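buttons-and-bell
readme for the shared folder, v4 of this text

Episodes of a two-arm setup doing a small button / tray / bell job on a tabletop. Made at the Suswood shared workshop, evenings mostly. Read the known problems bit before you train anything on it.
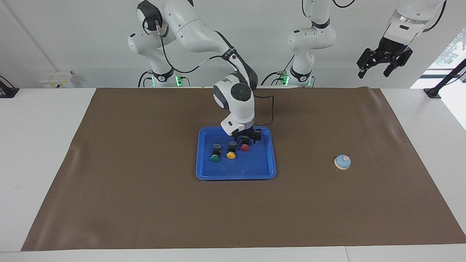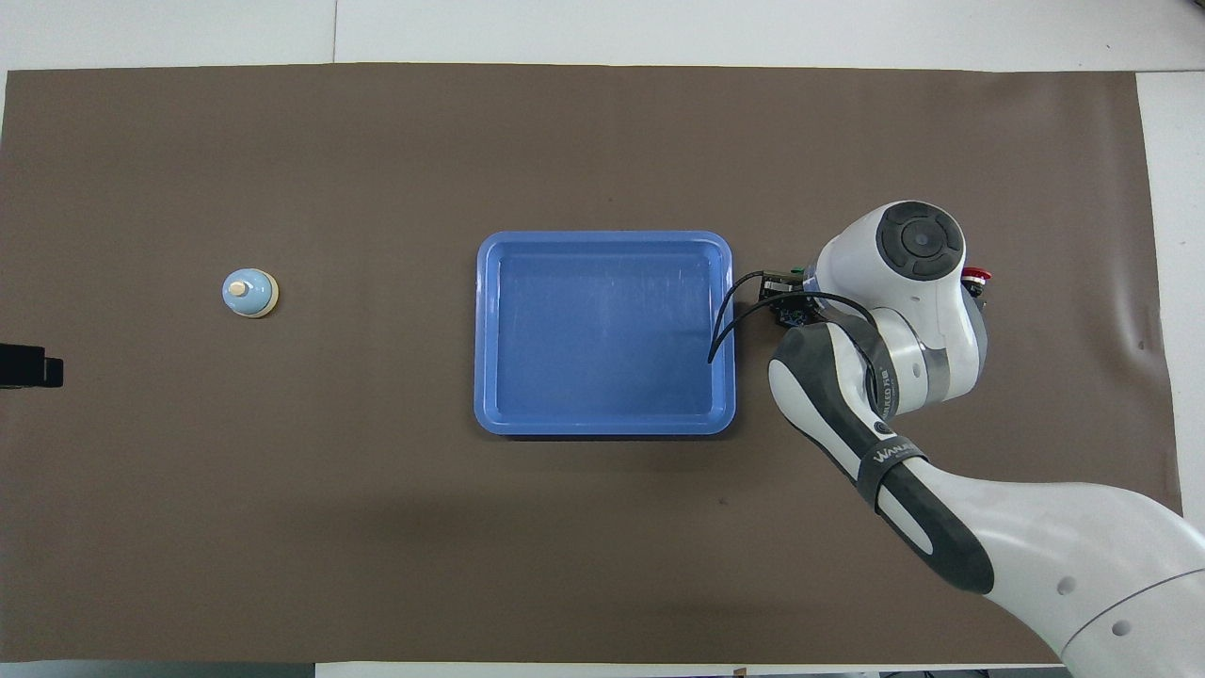 By Loredana Farina | 4/26/23 | with Hongmei Xu (wiring, mounts) and Josphat Mushi (scripts)

What's in it

200 episodes, 60 of them held back as the test split. Don't mix them. Each episode is one try at one instruction, good or bad. Failed tries are kept and marked with ok = 0, please leave them in, Josphat's filter script expects them.

Things on the table: blue plastic tray, push buttons (green, yellow, red), service bell with a light blue dome. Brown sheet under everything. That's the whole kit. Anything else that turns up near the edges is workshop stuff and has no label.

Tasks

press – push the named button once
move – put the named button into the tray or take it out
ring – tap the bell once
mixed – two of the above in a row, order matters

Instruction text is in task.txt, one line, lower case, no period. A few say "buton". Known, not fixing, the loader handles it.

Folder layout

ep_xxx/fixed – view from beside the table
ep_xxx/head – view looking down at the table
ep_xxx/joints.csv – both arms, left columns first
ep_xxx/task.txt
ep_xxx/meta.json – operator, ok flag, tray position, notes

Left and right are the robot's left and right, NOT yours when you stand facing it. Mojtaba got this backwards for a whole evening and those episodes had to be relabeled by hand. If you find one we missed tell me the number.

How it was recorded

Operator drives both arms, second person resets the table. Between episodes the tray gets moved by hand, anywhere on the sheet the arms can reach. Bell moves too – sometimes left of the tray, sometimes right. Tray starts empty or loaded depending on the task, check tray_start in meta.json and don't assume.

Arms go to home before every reset. Hands off the table until the operator says clear. This is a shared room, so same rule for anyone walking past.

Bell audio was dropped. Too much noise from the Bukico compressor next door. A ring counts if the second person heard it, and they write it in meta.json.

Known problems

- The brown sheet doesn't lie flat. Corners lift, it wrinkles, and it creeps a bit over a session. Don't use its edge as a reference, use the table.
- Glare. There's a window on one side and we never got round to a blind. Shine on the sheet and on the tray floor changes with time of day.
- Loose cables at the wrist. One can hang low enough to get in the way of the tray. Hongmei wants to clip them, will change the look of later episodes when it happens.
- The two views are not synced in hardware. Timestamps are matched afterwards and can be off by up to 4 frames. Fine for press, bad for ring.
- Arm shadow falls across the sheet in the head view. A color threshold on the tray will break there, we tried.
- Button labels are small and we didn't transcribe them. Go by color.

Running the loader

python load.py --root . --split train

Needs the packages in reqs.txt and nothing else. If it stops with "no task file" you unpacked only half of the archive, there are two parts. Use --skip-failed to leave out ok = 0.

To do

- clip the cables
- second bell, different color, so ring isn't always the same object
- blind for the window (Annunziata Colombo has one in her garage, need to measure)
- redo the mixed episodes where the tray got bumped off the sheet
- write down the gripper settings somewhere other than my notebok

Use and contact

Free for hobby and school use, say where it came from. Ask first for anything you plan to sell. Questions go in the folder's issues file, add a line at the bottom with your name and the episode number. I read it most evenings.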